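Forum > Small Business Legal > Contracts and Disputes
Thread: Buyer wants out of asset purchase after signing – deposit question

stoopsale_62
May 20, 2019
Selling my dry goods shop, or was. Signed an asset purchase agreement with a company called Lollwood. Closing was set for 60 days out. They put a deposit down, held by the escrow company. Now they say they "can't proceed" because the landlord at Tarnedbridge wants a bigger security deposit for the lease assignment. Agreement says buyer has to use "reasonable efforts" to get landlord consent. They sent the landlord two emails. Thats it.

Do I get to keep the deposit or not. Lawyer can't see me till next week and I'm going nuts.

marginwalker
Depends what the default clause says. Post it, take the names out.

stoopsale_62
"If Buyer fails to close for any reason other than Seller's default or failure of a condition in Section 5, Seller may retain the Deposit as liquidated damages." Landlord consent is in Section 5. So they say condition failed, deposit goes back.

marginwalker
Then they're right. Condition failed, money goes home. Sorry.

papertrail_deb
Disagree. A party usually can't lean on a failed condition if they're the reason it failed. Old rule, most states have some version. If the landlord would have said yes for a bit more money and the buyer never even made a counter, I'd be arguing they caused it.

marginwalker
"Reasonable efforts" doesn't mean "pay whatever the landlord asks." Courts are all over the place on that phrase. You'd be spending real money to find out.

papertrail_deb
Didn't say pay whatever. Said two emails. Big difference.

quietcorner
How much more did the landlord want? Matters a lot.

stoopsale_62
$615 more. Not kidding. On top of the normal one.

quietcorner
Oh for petes sake. They want out for some other reason.

papertrail_deb
Yep. Cold feet. Get every email, save them as files, don't just leave them in the inbox. And do NOT sign the escrow release. They'll send you one and it will look routine.

stoopsale_62
They sent it this morning lol. Not signed.

marginwalker
OK $615 changes my view a bit. Still read the clause on notice. If you had to give them written notice and time to cure and you didn't, that hurts you.

hangtag
Jumping in, similar mess here. I had a deal to sell my store fixtures plus the clothing stock, buyer was Stoso. They backed out and said the inventory schedule was "materially inaccurate". It was off by 2 racks. Asset schedules will bite you, check yours.

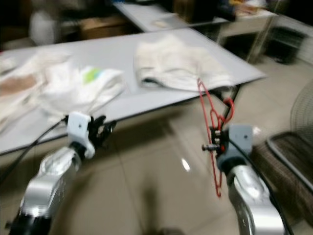
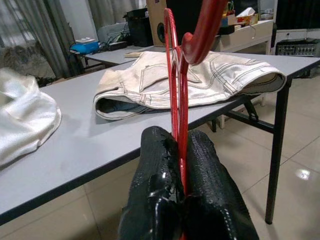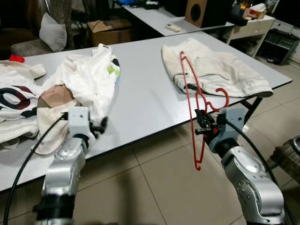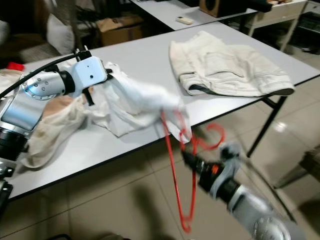
Re: inventory schedules

papertrail_deb
hangtag what did your agreement say, was there a materiality definition? If "material" is left undefined you end up arguing over what a normal buyer would care about.

hangtag
No definition. Used a form I bought online, filled in the blanks myself. We settled, I kept half the deposit. Would've been all of it with a decent schedule, or thats what my attorney told me after.

marginwalker
Half is not bad. Fighting over the other half would have eaten it.

papertrail_deb
Maybe. Depends if there was a fee clause. stoopsale do you have one? Look near the back, "prevailing party" or similar.

stoopsale_62
Found it. "Prevailing party shall be entitled to reasonable attorney fees." So thats good?

marginwalker
Good if you win. Cuts both ways. People forget the second part.

quietcorner
Also do you still have to keep the shop running as usual? Mine had a covenant like that, couldn't run a clearance sale or let staff go before closing. If you start selling off stock now they'll say you breached first.

stoopsale_62
Ugh. Yes there's something like that. Was about to put up sale signs.

papertrail_deb
Don't. Wait till you've talked to the lawyer. Send a short letter now – you're ready and willing to close, you consider the agreement in force, you don't agree to the release. No threats, no speech. Use whatever delivery method the notice section calls for, email might not count.

jdub_lease
Landlord side here. Had this with a tenant called Jurić, buyer swore we refused consent. We hadn't, we were waiting on financials they never sent. Ask your landlord for a one line letter saying consent was never refused and what the terms were. Most will do it, costs them nothing.

marginwalker
That's the best advice in the thread tbh.

stoopsale_62
Just called. She says she never got an answer after her last email to them. She'll write it up.

papertrail_deb
There you go. Bring that letter and the whole agreement incl. exhibits to your appointment. Not just the pages you think matter.

marginwalker
Still say you settle. But you settle from a better spot now.

stoopsale_62
Letter going out certified this afternoon. Will update if anything happens, mite be September before it does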